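제7장 공개 시연을 읽는 법

로봇을 배우는 사람은 언젠가 공개 시연에 초대받는다. 초대장에는 대개 "미래를 직접 만나 보십시오"라고 적혀 있고, 가 보면 미래는 주차장 뒤편 건물의 2층에 있으며 엘리베이터는 점검 중이다. 이 장은 그런 자리에서 두 시간을 서 있다가 돌아온 뒤, 무엇을 보았는지 보고서에 쓸 수 있게 하는 것을 목표로 한다. 다과가 훌륭했다는 문장은 보고서의 분량으로 인정하지 않는다.

앞의 여섯 장에서 우리는 기구학과 제어, 그리고 센서를 다루었다. 수식은 얌전하다. 정해진 자리에 있고, 물어보면 같은 대답을 한다. 시연장의 로봇 팔은 그만큼 얌전하지 않으며, 담당자가 손님 앞에서 마이크를 잡는 순간 유난히 그렇다. 그래서 시연을 보는 일에도 연습이 필요하다.

7.1 보에이토 공개일

이 장에서 줄곧 들여다볼 사례는 5월에 열린 보에이토(Voteo) 연구동의 공개일이다. 방문객은 오전 열 시부터 조를 나누어 입장했고 한 조는 12명이었다. 안내를 맡은 니마 카리미는 첫 조에게 안전선을 설명하는 데 십오 분을 썼다. 안전선은 바닥에 붙인 테이프였다. 테이프를 넘으면 어떻게 되느냐는 질문이 나왔고, 카리미는 팔이 멈추고 자기가 서류를 쓰게 된다고 답했다. 그 뒤로 테이프를 넘은 사람은 없었다고 한다.

1층에서는 협력사 아르넨트(Arnent)가 운반용 카트를 보여 주었다. 카트는 복도를 왕복하며 짧은 멜로디를 연주했는데, 오후가 되자 직원들이 그 멜로디를 흥얼거리고 있었다. 본인들은 모르는 듯했다. 카트의 경로 계획은 9장에서 다시 다룬다. 멜로디는 다시 다루지 않는다.

관람객이 가장 적었던 곳은 2층의 블록 작업대였다. 포스터에 적힌 제목이 "비정형 접촉을 수반하는 평면 재배치"였으니 무리도 아니다. 쉬운 말로 하면 블록 밀기다. 색과 모양이 다른 블록을 판 위에 놓고, 사람이 "초록 별을 왼쪽으로" 같은 문장을 건네면 팔이 블록을 밀어 옮긴다. 집어 올리는 동작은 쓰지 않는다. 들 수 있는 것을 왜 미느냐는 질문은 7.3절까지 참아 주기 바란다.

판은 단풍나무 도마이고, 도마는 구멍이 격자로 뚫린 파란 작업대 위에 놓인다. 첨단 연구실에서 주방용품을 발견하는 일은 생각보다 흔하다. 초보 관람객은 여기서 실망하고 숙련된 관람객은 반가워한다. 평평하고 단단하며 다시 구하기 쉬운 판이라면 학술대회에서도 통하기 때문이다.

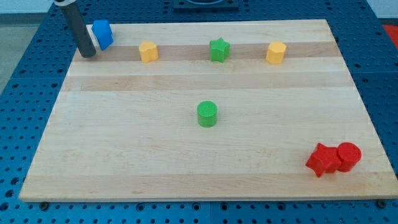

치부조르 타무노는 이 작업대 앞에서 도무지 지루해서 혼났다고, 블록 하나가 손가락 한 마디쯤 움직이는 동안 아래층 카트는 복도를 두 번이나 오갔다고 방명록에 썼다. 그런데 바로 아랫줄에는 자기가 사십 분을 거기 서 있었다고도 썼다. 저자는 이 방명록을 해마다 수업에서 읽어 준다. 두 문장이 다 정확하기 때문이다. 미는 작업은 구경거리로는 느리고, 일단 보는 법을 알게 되면 자리를 뜨기가 어렵다.

7.2 무엇을 볼 것인가

보는 법의 첫 단계는 블록에서 눈을 떼고 손가락 끝을 보는 것이다. 이 작업대의 팔에는 끝이 둥근 짙은 회색 원통형 손가락이 달려 있다. 둥근 물체로 둥근 물체를 밀면 접촉점은 조금만 어긋나도 옆으로 흘러간다. 당구를 쳐 본 독자는 이 문장을 이미 몸으로 알고 있을 것이고, 쳐 보지 않은 독자는 연필로 지우개를 밀어 보면 된다. 지우개의 한가운데를 정확히 밀었다고 믿는 바로 그때 지우개가 돌기 시작한다.

두 번째로 볼 것은 블록의 모양이다. 위에서 보아 육각형인 기둥은 평평한 옆면을 내주므로 비교적 순하게 밀린다. 원기둥은 어느 쪽에서 밀어도 사정이 같은데, 공평하다는 점에서 장점이고 어느 쪽에서나 미끄러진다는 점에서 단점이다. 별은 문제아다. 뾰족한 곳을 밀면 돌고, 오목한 곳에 손가락이 들어가면 뜻밖에 잘 따라온다. 시연을 볼 때는 팔이 별의 어느 부분으로 다가가는지 적어 두라. 그 선택에서 제어기의 성격이 드러난다.

세 번째는 서로 붙어 있는 블록이다. 빨간 별과 빨간 원기둥이 맞닿아 있을 때 "빨간 별을 가운데로"라는 지시를 받으면, 팔은 별을 움직이면서 원기둥은 되도록 건드리지 않아야 한다. 사람은 이런 일을 별생각 없이 한다. 식탁에서 소금통을 밀다가 물컵을 엎는 것을 보면 정말로 생각이 없기는 하다. 제어기에게는 두 물체가 닿아 있는 동안 무엇이 무엇을 밀고 있는지부터가 어려운 문제이며, 8장 전체가 여기에 바쳐져 있다.

네 번째는 사람이다. 시연 담당자가 언제 손을 뻗는지 보라. 블록을 슬쩍 고쳐 놓는 손, 비상 정지 버튼 위에서 맴도는 손, "방금 것은 연습이었습니다"라고 말하면서 키보드로 가는 손은 모두 자료다. 보에이토의 담당자들은 이런 개입을 화면에 숫자로 띄워 두었는데, 드물게 정직한 관행이다. 저자가 들렀을 때 작업대 화면에는 그때까지의 누적 시도가 3047회, 그 가운데 사람이 개입한 시도가 225회로 나와 있었다. 브아스(Vass)라는 이름의 제어기가 기록한 값이고, 무엇을 개입으로 쳤는지는 화면 옆 종이에 손글씨로 적혀 있었다. 종이는 읽을 만했다. 글씨는 그렇지 않았다.

7.3 왜 미는가

이제 미뤄 둔 질문으로 돌아가자. 첫째 이유는 값이다. 손가락 하나는 손 하나보다 싸고, 고장 날 관절도 적다. 둘째로, 집는 동작은 성공과 실패가 비교적 뚜렷이 갈리지만 미는 동작에는 그 사이의 단계가 촘촘하다. 학생의 제어기가 얼마나 서투른지를 밀리미터 단위로 알려 준다는 뜻이다. 카리미는 이 점을 설명하면서 자기가 대학원생 때 만든 첫 제어기를 예로 들었다. 블록을 목표까지 옮기는 데 900초가 걸렸고, 목표에 닿은 뒤에도 계속 밀어서 판 아래로 떨어뜨렸다고 한다. 관람객들이 웃었고, 카리미는 그 논문이 통과되었다고 덧붙였다.

셋째 이유는 말이다. 이 작업대의 지시는 문장으로 들어오고, 문장은 좌표보다 게으르다. "노란 것을 초록 별 옆에"라는 지시에서 노란 블록이 둘이라면 어느 쪽을 가리키는가? 이미 둘 다 별 옆에 있다면 팔은 가만히 있어야 하는가, 아니면 성의를 보여야 하는가? 관람객이 직접 문장을 말해 보는 순서에서 가장 많은 토론이 벌어진 것도 이런 대목이었다.

7.4 방문 전 준비

이 장의 실습은 실제 방문을 전제로 한다. 가까운 곳에 공개일이 없는 독자는 부록의 아브비(Avby) 실습 키트로 대신할 수 있다. 방문하는 독자는 다음을 챙긴다.

필기구와 받침판. 시연장에는 앉을 곳이 없다.
초침이 보이는 시계. 담당자가 말하는 "금방"을 재는 데 쓴다.
미리 적어 둔 지시문 몇 개. 하나쯤은 일부러 모호하게 쓴다.
편한 신발.

관찰 기록은 시도 단위로 쓰고, 한 시도마다 지시문, 처음 접촉한 위치, 블록이 돌아간 방향, 사람의 개입 여부를 남긴다. 감상은 뒷면에 쓴다. 다음 절에서는 이렇게 모은 기록을 접촉 모형과 맞추어 보는데, 준비물은 마찰 계수 표와 약간의 인내심이다. 표는 부록에 실려 있다.

로봇공학 입문 제7장 | 오탈자 및 수업 자료 문의: 출판사 교재편집부 | 무단 전재 및 복제 금지 | 맨 위로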